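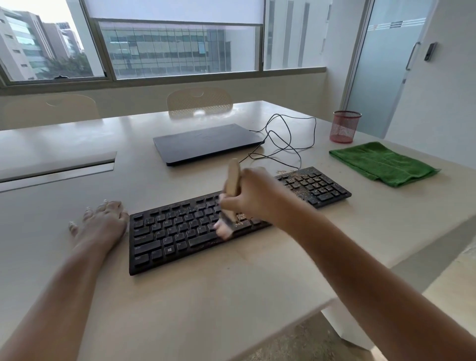 1/ Lestow Ferry Landing: notes on the May program

Thread on what is scheduled, what the records support, and what they do not. I compiled the muster data for the walking tour, so most of this is about paper.

2/ Background. In the winter of the second year of the war, a militia detachment held the ferry landing at Lestow for one night so that a supply column could cross. The column crossed. The detachment did not hold the landing the next morning. The anniversary program covers both halves.

3/ Strength of the detachment. The roadside marker says 171 men. The pay list says 125. These are different documents measuring different things. The pay list records men who drew pay at the end of the month. The marker number comes from a county history that gives no source.

4/ My reading: 171 is probably an enrollment figure, including men who were on the rolls and never marched. The tour script now says "125 men on the pay list" and leaves it there. The marker will not be changed this year.

5/ Losses. The company book lists 29 names with a mark in the right-hand column. The mark has been read as "killed" for a long time. Kurniawati Chong went through the book last fall and found the same mark beside two men who signed receipts the following summer.

6/ So the mark means something closer to "absent from roll." That covers killed, captured, sick, and gone home. The reading of names at the landing will keep all 29 but the introduction has been reworded. It no longer says "the dead."

7/ The book itself is not on display. The binding is failing at the spine and the first gathering is detached. Full scans will be on the screen at the Grarkow meetinghouse, with the transcription beside each page.

8/ Transcription rules, for those who asked. Original spelling kept. Abbreviations expanded in brackets. Unreadable letters marked with a dot, one per letter where the count is clear. Nothing is corrected silently. If a name is spelled three ways, it appears three ways.

9/ Walking tour. Starts at the meetinghouse at 9:30 a.m. and follows the old ferry road down to the landing. The lower section is gravel with a short steep grade. An alternate route on pavement leaves at the same time and joins at the landing.

10/ The stop at Lubis Mill has been dropped. The present mill building is two generations later than the war, and the earlier one stood on the other bank. The stop was popular. The location was wrong.

11/ Its replacement is the earthwork above the bend. What survives is a low bank and a shallow ditch. Mingxuan Jin surveyed it in March when the leaves were down. The profile fits a hastily dug field work – it also fits a farm boundary. The guide will say both.

12/ Please do not climb the bank. Please do not bring metal detectors. The landowner has given permission for the tour and for nothing else.

13/ Reenactment. 1 p.m. in the lower meadow. Small arms only, no cannon. The only evidence for artillery at the landing is a letter written by someone who was not there. Firing line stays 50 yards from the rope, same as last year.

14/ Uniforms. The detachment had none that we can document. Expect hunting shirts and ordinary work clothes. Units arriving in regimental coats will be placed with the supply column, where there is at least an invoice for blue cloth.

15/ Paper exhibit. The Fivemberg collection has lent the ferry ledger, open to the week of the crossing. It shows 1,045 pounds of flour charged to the public account. The ferryman was paid for this in the spring, short by one wagon.

16/ The ledger is the best source we have for the time of the crossing. Tolls were entered in order, and the army entries fall after the evening mail rider and before the morning one. The usual "midnight crossing" is possible. It is not recorded.

17/ Corrections to the transcription are welcome. Give the page, the line, and your reading. If you have a family paper that names a man on the roll, send a scan of the whole sheet, both sides, with the margins.

18/ Parking is in the field behind the meetinghouse. The landing road closes to cars at 8 a.m. and reopens when the meadow is clear.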